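How Drawers Work
Drindwood Museum of Household Life: Learning Pages for Young Visitors

Most homes have many drawers. They hold socks, spoons, pencils, photographs and birthday candles. People open and close them all day long and seldom think about them. Yet the drawer is a clever piece of design, and people needed a very long time to make it work well.

What is a drawer?

A drawer is a box without a lid that slides in and out of a larger piece of furniture. The larger piece is called the case or the carcass. The name "drawer" comes from an old meaning of the verb "to draw," which is "to pull." When you draw something toward you, you pull it. A drawer is therefore a thing that is pulled. The same meaning is found in the words "drawbridge" and "drawstring."

A simple drawer has a front, a back, two sides and a bottom. The front is usually the thickest part, as it must hold the handle or knob and take the force of every pull.

Before drawers

For hundreds of years, many families kept their belongings in chests. A chest is a large box with a lid on top. Chests are strong and easy to move, but they have one problem. If the thing you need is at the bottom, everything above it must come out first.

Furniture makers in Europe found an answer. They began to build chests with a single drawer underneath the main box. The lid still opened at the top, and the drawer gave the owner a second way in. Later makers added more drawers, one above another, until there was no need for a lid. This new piece of furniture became known as a chest of drawers. It is still called by that name today, although it may look nothing like a chest.

In our Ilden Gallery, visitors can see 28 pieces of storage furniture arranged from oldest to newest. The first is a plain oak chest with iron hinges. The last was made for a modern office.

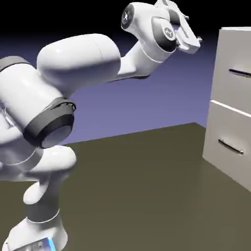 Gray two-drawer cabinet and robotic arm. Computer rendering. Picture credit: Engström Picture Library.

Why drawers stick

Wood changes size with the weather. In damp air, it takes in water and swells. In dry air, it gives up water and shrinks. A wooden drawer that slides easily in January may be difficult to open on a humid day in July.

Drawers may also stick on account of friction. Friction is the force that slows things down when two surfaces rub together. Rough surfaces usually make more friction than smooth ones. For this reason, people have long rubbed candle wax on the edges of wooden drawers. The wax fills the tiny rough places and lets the wood slide.

Many newer drawers move on metal tracks called runners or slides. Some runners have small wheels. Others have rows of little steel balls that roll as the drawer moves. Rolling makes much less friction than rubbing, so even a heavy drawer can be opened with one hand.

How the corners stay together

Each time a drawer is opened, the front is pulled away from the sides. If the corners were held only with a little glue, they might soon come apart. Many furniture makers use a dovetail joint instead. The end of one board is cut into shapes that are narrow at the base and wide at the tip, like the spread tail of a dove. These shapes fit into matching spaces in the other board. Once they are locked together, the front cannot be pulled straight off.

The Sorkov desk, on the upper floor of the museum, has dovetails cut by hand. If you look closely, you will find that they are not all the same width. Small differences of this kind help experts tell handmade furniture from furniture made by machine.

Drawers for collections

Museums need drawers too. The Drindwood store holds roughly 2,000 buttons, thimbles and sewing tools in wide, shallow drawers. Shallow drawers are useful for small objects, which can lie side by side without being piled up. The drawers are lined with soft foam, and each object has its own space and label.

"A good drawer lets you find a thing without disturbing its neighbors," says Tyra Moen, who looks after the collection.

Using drawers safely

A tall chest of drawers can tip forward if several drawers are open at once. It should be fastened to the wall by an adult. Never climb on open drawers or use them as steps. Keep heavy things in the lowest drawers, and close one drawer before opening another. Watch your fingers as it shuts.

Something to try at home

Ask an adult for an empty matchbox with a sliding tray. Push the tray in and out several times. Next, place a few coins in the tray and try again. Does it feel different? Glue six matchboxes together in a stack to make a small chest of drawers, and use paper fasteners for the handles.

Words to know

Carcass: the outer body of a piece of furniture
Dovetail: a joint with wedge-shaped parts that lock together
Friction: a force that slows things that rub together
Runner: a strip or track on which a drawer slides

The Ilden Gallery is open to families and school groups until 4 p.m.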